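Liltgate reading room reopens with new tables

The reading room at the Liltgate community center in Roratbridge reopened in January after 11 weeks of work on its floor and wiring. The room has new lighting, more places to plug in, and red-topped tables bought with part of a $3,667 gift from the Rimkutė family, who ran a furniture store in town until it closed.

"The old tables wobbled, and two of them had been glued more than once," said Luminița Nistor, who manages the center. "People wanted something they could spread their work out on."

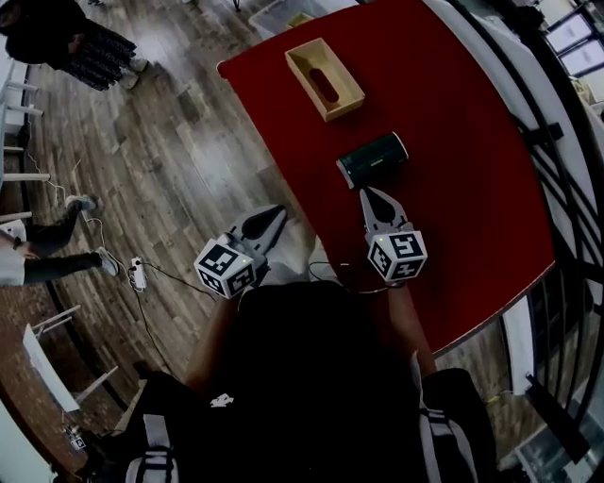
The center is also asking local residents for small items to keep in the room, including tissue boxes, pencil cups and desk lamps. Wooden tissue boxes have been popular with donors so far, Nistor said, and the center has enough of those for now. Lamps are still needed. They can be dropped off at the front desk any morning before 10.

Aslak Tveit, who led the work on the room, said the wiring took longer than planned. Outlets along the north wall are finished, but those near the windows will not be connected until spring. Power strips will be used in the meantime.

The room had 726 sign-ins in the last full month before it closed. Opening hours are the same as before. Groups that met there last year need to book again, even if they had a standing reservation, and forms are available at the center.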